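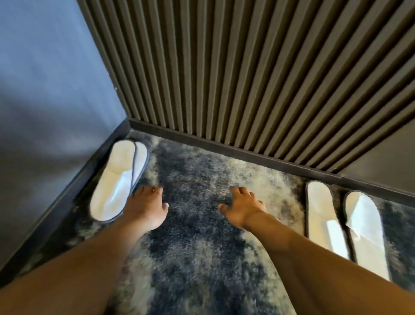

I came home from Drirnbridge with a sunburned nose, a jar of plum jam and a completely different opinion about slow trains. Jolene Rutherford had been trying to get me on the Kelow line for years, and I always had a reason (work, the dog, my knee, the dog again). Then in October she just bought the tickets and told me what time to be at the station.

It's 193 miles, and the train stops at what feels like every mailbox. I had packed a book, a puzzle magazine and two podcasts, and I opened none of them! I looked out the window and ate crackers. Jolene slept through the whole river section, the part she'd been raving about, and then got mad at me for not waking her up.

We stayed at the Ostura, which is an old railroad hotel up the hill from the station. I have Opinions about hotels and this one mostly passed. Good pillows, terrible coffee, and a shower that needs a few minutes to think about it.

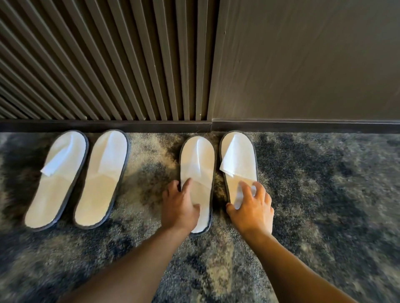
What we ate

Okay, the food. Jocelyn Soriano, who I used to work with, moved out there a while back and sent me a list, and I'm so glad I listened to her. First stop was Mahuika, a lunch counter down by the water with hardly any seats. Get the smoked fish pie. I don't even like fish pie and I had it 2 days in a row. The second time the woman at the register just pointed at me and said "pie?" and I have never felt so welcome anywhere.

The jam came from a farm stand on the road out of town. Honor box, cash only, so bring small bills (I didn't, and ended up paying way too much for plum jam, but it's very good jam).

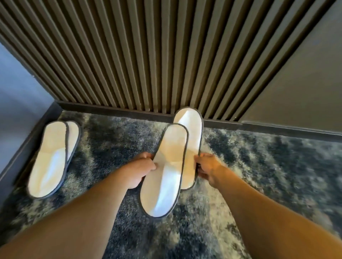

Dinner was more hit or miss. Jolene ordered a stew that tasted mainly of pepper, and my chicken was fine. We split a pear cake afterward and that fixed everyone's mood.

Total food spending for me was $76, jam included. We're already arguing about spring. Jolene wants the same trip again, and I want to ride all the way to the end of the line, which she says is a parking lot and a closed gift shop. I still want to see it.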